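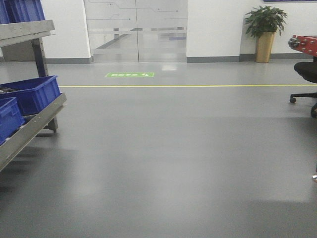
Gray epoxy floor, yellow line and the green floor sign by the doors

Dull patches on gray epoxy floor, and can I move the yellow line?

Posted by Raquel Paiva, December

We took over a unit with a gray epoxy floor, 2739 square feet in all. It has a slight gloss, but it looks lighter in some spots and darker in others, mostly out in the open part before the glass doors. I mop it with warm water and a floor soap from Dreten. Are the patches wear or something I am leaving behind?

Second thing. There is a yellow line painted straight across, parallel to the back wall. I would like to put a second shelving cart with blue bins on the far side of it. Is the line just decoration?

metgate_floors
Check the patches from a few different spots before you buy anything. Gloss epoxy picks up every ceiling light, and uneven light looks a lot like uneven floor. If a patch stays put when you move, try plain water and a clean microfiber pad on one small area and let it dry. If it comes up even, you have soap film. Use less soap – most people use twice what the bottle says – and rinse with clean water after. Stay away from wax and vinegar.

Leave the line alone until you have talked to the landlord. There is a green sign with an arrow on the floor between it and the doors, so I would treat that strip as a way out and keep carts off it. Your local fire office can tell you how much clear space you need.

Kemppainen
Had the same thing in our shop, was soap. Took me two evenings with a rented scrubber.

oldbay334
I'd recoat it. My brother did his garage for 200 dollars and it came out fine. Don't know about the line, but paint that old usually comes off with a scraper.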